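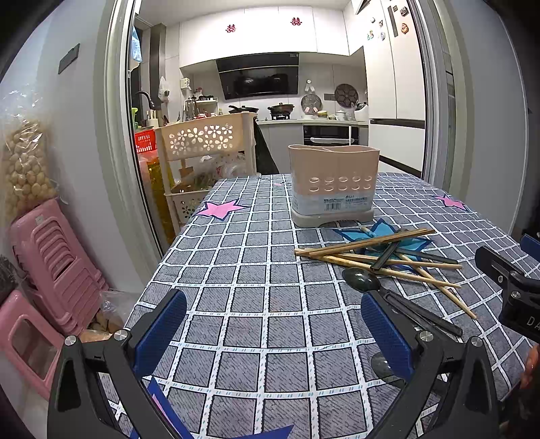
Stomier, a small robotics firm with an office in Sirkdale, is gathering examples of ordinary household chores to train a learning system, and most of the work is being done by people in homes. Collectors hold a gripper in the hand, do the chore with it, and the camera on the tool records what the fingers see. One of the tasks on the current list is putting away eating utensils. It starts with a loose pile on the dining table, chopsticks crossed over each other with a spoon or two among them, and a two-part caddy standing close by. The collector is asked to work with the table as it is, whatever cloth is on it, and to leave the rest of the home alone.

The project is called Gumede. According to the firm, 482 recordings of the utensil task had been accepted by the end of April, out of a target that was raised this spring. Another 359 recordings cover other table jobs, such as stacking bowls and folding napkins. The first trial version of the system was trained on 200 recordings and did well with spoons, but it often failed with chopsticks. It tended to close the fingers on two at once or to push the whole pile sideways.

The firm says thin objects are hard for several reasons. They lie flat, they roll, and they cover one another in ways that change each time one is moved. A chopstick picked up near its middle will swing, and one picked up too close to the end will tip before it reaches the caddy. People correct for this without thinking about it. The recordings are meant to capture those small corrections, including the ones that come after a bad grip.

For that reason failed picks are kept. A collector who drops a chopstick is told to pick it up again and carry on. Recordings are thrown out only if the camera was blocked for a long stretch, if the collector stopped partway through, or if a bare hand did part of the work.

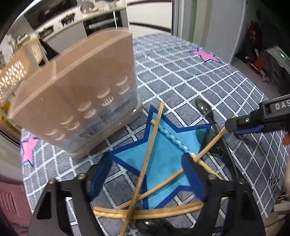

Photo: Stomier

Part of the task list calls for two grippers, one in each hand. A table with chopsticks spread over a star-shaped mat, a dark spoon lying next to it, gives the collector a choice of which side to work from, and the instructions do not say which hand should go first. Reviewers at the Sirkdale office later mark the moment each gripper closes on an object and the moment it lets go. The marks are checked by a second reviewer before a recording is added to the training set.

Patterned surfaces are welcome. In the first trial, nearly everything was recorded on a plain white bench, and the system lost track of light-colored chopsticks as soon as it was tried on a printed cloth. Since then the firm has asked for real tables with real coverings, and for the furniture and kitchen goods behind them to stay where they normally are. Collectors are also asked to vary the way the utensils are laid down, so that no two starting piles are the same.

Sessions are kept short. A collector usually does the same chore several times, rests, and then moves to another one. The grippers are light, but holding the jaws steady over a table becomes tiring, and reviewers found that recordings made late in a long session had more sudden jerks in them. The limit on session length was set after that finding.

Homes taking part are in Otcombe and Sirkdale. Households sign a consent form before the first visit and may ask for any recording to be deleted. Faces and papers with personal details are blurred before the material reaches the reviewers. The firm has not said whether any of the recordings will be released to outside researchers.

The next version of the system will be trained once 400 two-gripper recordings have passed review. It will then be tested on a robot with two arms, first at the Sirkdale office and later on tables it has not seen in training. Tests with wet utensils, taken straight from a dish rack, are planned after that and have no start date yet.

Households in Otcombe that want to take part can leave their details at the project desk in the Sirkdale office. A table, a caddy or jar for utensils, and normal room lighting are all that is required.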